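Comforter too warm, blanket too thin – what do you all sleep under?

Posted February 25, 2018 by senthil_p

Okay, bedding people, I need help. We moved into the upstairs room at the Sturkthorpe place and I cannot get the sleeping temperature right. I'm fine until 3 a.m. and then I'm kicking everything off. I've got a patterned comforter and a red plush thing on top, and I think the combo is cooking me.
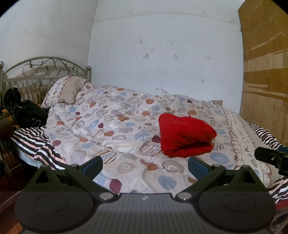
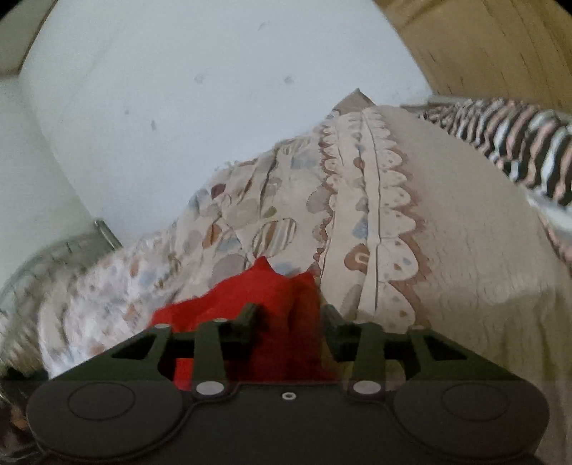 Senthil Pai

So do I ditch the comforter or the plush? I looked at a Skolura wool quilt but I'm not paying 600 for something the cat will own by June.

mapleknee wrote:
Ditch the plush! That stuff holds heat like crazy. I used one for 4 winters and woke up sweaty every single night (my husband slept through it, of course).

Bai wrote:
Disagree. Plush is fine if it stays at your feet. It's the filling in the comforter that matters. Check the tag – if it's polyester, there's your problem.

mapleknee wrote:
I've had down AND polyester and I was hot under both, so I don't buy that.

old_radiator wrote:
What's the room at? Ours is 64 at night and I need two quilts. Upstairs rooms run warm, so try closing the vent first. Free!

senthil_p wrote:
Tag's been cut off, so no clue on the filling. Vent is painted shut half open, lol. I'll try the plush at the feet tonight and then a night without it.

Bai wrote:
Do a few nights of each. One night tells you nothing.

Comments
tilly25: Cotton blanket and a sheet, all year. Done.
Esavgate_Ron: Wool is worth the money if you can keep the cat out.

Recent threads
Flannel sheets pilling after one wash
Can you wash a wool quilt at home?
Best pillow for side sleepers (3,000 replies)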